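Trip report: Doltier injection molding plant, open day
10/08/2020

The plant opened its molding hall to outside visitors for the first time since the Trisura line was commissioned. Groups were kept small and the route was one-way, from resin intake to packing.

Resin arrives as pellets and is dried before use. The dryers feed a common loop, and each press draws from it through its own valve. Color is added at the press as masterbatch, dosed by weight. Our guide said a change from a dark color to a light one costs far more purge material than the reverse, so the week's schedule runs light to dark.

The Trisura line has three presses, each with a takeoff conveyor and a checking station. Cycle time on the day was not posted. Wall thickness is measured on one part in every 100, and the readings go into Clekik, the plant's logging software. On the day before our visit it had recorded 492 rejects, most of them short shots from a single cavity. The tool was out of the press when we passed, with its vents being cleaned.

Cooling water is the weak point. The chiller was sized for the old hall and runs close to its limit in summer – the plant plans to replace it in December. Until then the third press runs on a longer cooling phase.

The packing area was quieter than expected. Cartons are erected by hand, and the Tatlı pallet wrapper handles everything that leaves the building. Noise in the hall itself was high enough that questions had to wait for the corridor.

Play kitchen pieces, mint-green colander included:
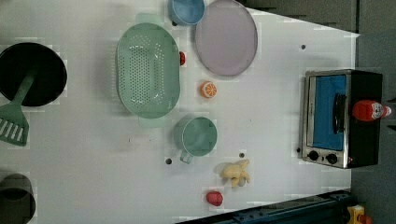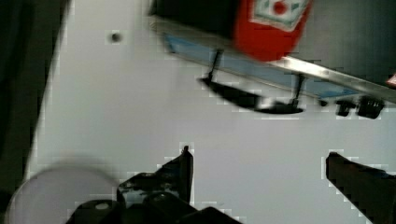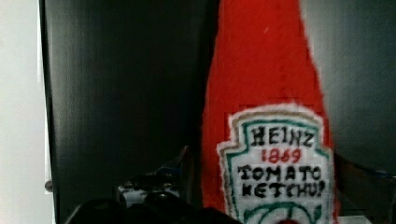 One reader wrote in after the first version of this report to say that the light-to-dark rule only holds within one resin. At a change of resin the purge dominates whatever the color, and a plant running both should schedule by material first.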